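Learning to cook injera properly (slowly)

Apr 15, 2025

So, the sourdough pancake saga continues! For anyone new, I decided in January that I was going to learn to make injera at home, having eaten my own body weight in it at Getachew Ambaye's table over the years. He makes it look like pouring a cup of tea. I make it look like a plumbing emergency.

My starter is called Tefera (yes, I named it, leave me alone) and it lives on top of the boiler. For the first few weeks it did nothing except smell faintly of feet. Then I swapped to a different teff flour, the Enalo brown one from the shop by the station, and off it went, over the rim of the jar and down the back of the airing cupboard. I'm on my third bag now.

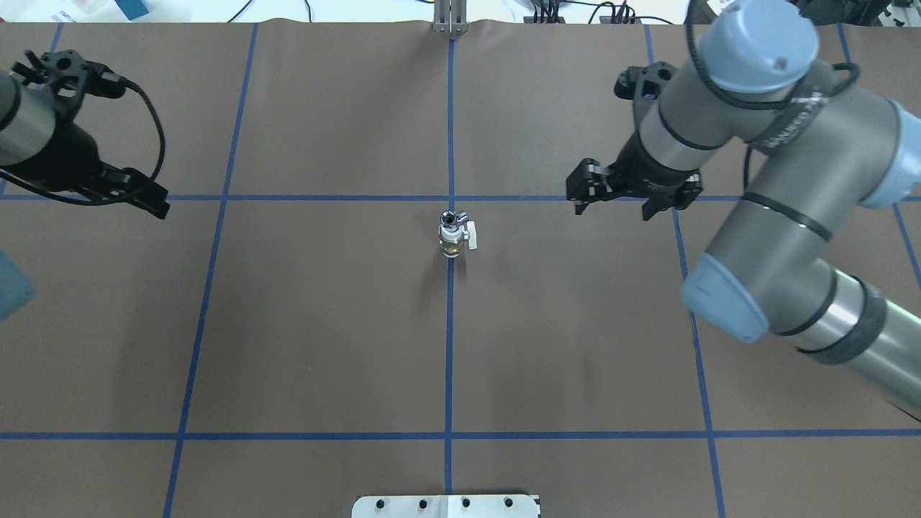 Brown paper and blue tape, all squared up.

The batter is the bit I keep getting wrong. Too thick and you don't get the eyes, which are the little holes all over the top, and without them you've just made a sad grey crêpe. Getachew told me over the phone to thin it until it worried me, then add another splash. I weighed the last lot because I'm like that, and 714 grams of flour needed far more water than my notes said. My notes are clearly rubbish.

Then there's the pan. I'd been using my old Henex frying pan with the wobbly handle, and every single one stuck on the left side. I've given in and bought a proper flat electric plate (second-hand, a bit scratched, lovely thing!) and the difference is huge. 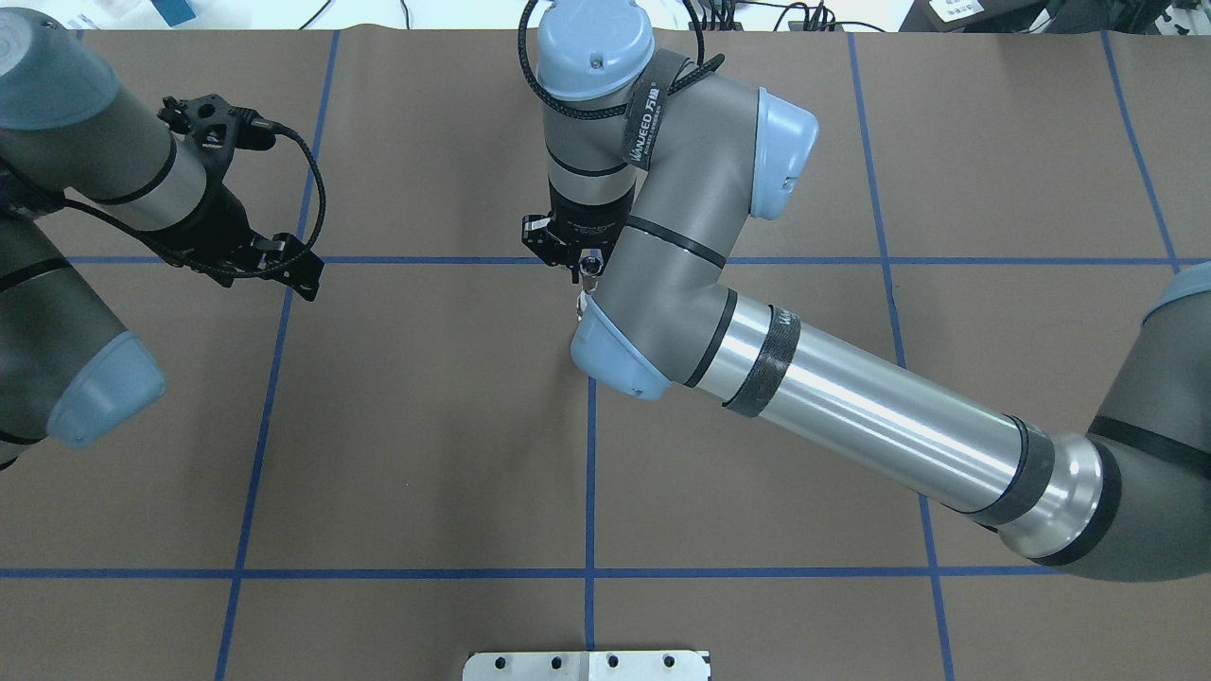
I still can't get them off in one piece, mind you. Getachew uses a woven mat and slides it under with a sort of flick, and I've been using the base of a cake tin, so half of mine come out folded like a dropped hanky. They taste right though, properly sour, and they soak up lentils beautifully, so we've been eating the torn ones and keeping quiet about it.

Next job is doro wat, and I've got a bag of onions the size of a toddler to get through first. If you've got a way of chopping that many without weeping all over the worktop, pop it in the comments please!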